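Guía del club Rangel - Pinzas de mano
Sección 4. Puesta en marcha y primera toma

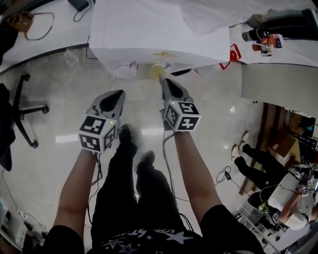 Fig. 4.1. Práctica con las dos pinzas; la derecha toca la pieza redonda amarilla.

¡Por fin toca mover cosas! Si ya montaste las pinzas con la sección 3, en un rato tendrás tu primera toma guardada. Trabajad por parejas, cada una en su mesa.

1. Pasa los cables por debajo de los antebrazos y deja holgura suficiente para estirar los brazos del todo.
2. Enciende primero la pinza izquierda y después la derecha. Espera a que se ilumine la luz verde de cada cubo.
3. Abre Flemavora en el ordenador y elige el perfil Sternitz. El límite de apertura viene en 700; no lo cambies todavía.
4. Abre y cierra cada pinza tres veces, despacio. En pantalla debe moverse la barra del mismo lado.
5. Coloca los objetos de la ficha sobre la mesa, ponte de pie y pulsa Grabar.
6. Acerca la punta al objeto, ciérrala con suavidad y levántalo un palmo. ¡La primera vez que sale bien da un gusto tremendo!
7. Suelta, vuelve a la postura inicial y pulsa Parar.

Nota: los marcadores blancos y negros tienen que quedar a la vista. Sujeta siempre por el mango - nunca por el cubo.

Precaución: mira dónde pisas antes de dar un paso. Hay cables por el suelo y un tirón puede soltar el conector.

Si aparece el error 37, apaga las dos pinzas y repite desde el paso 2. Si vuelve a salir, apunta el número de toma y avisa a Gus Achterberg.

Guardad las tomas en la carpeta Sado, con vuestras iniciales delante. ¡Ya vamos por la 1.016!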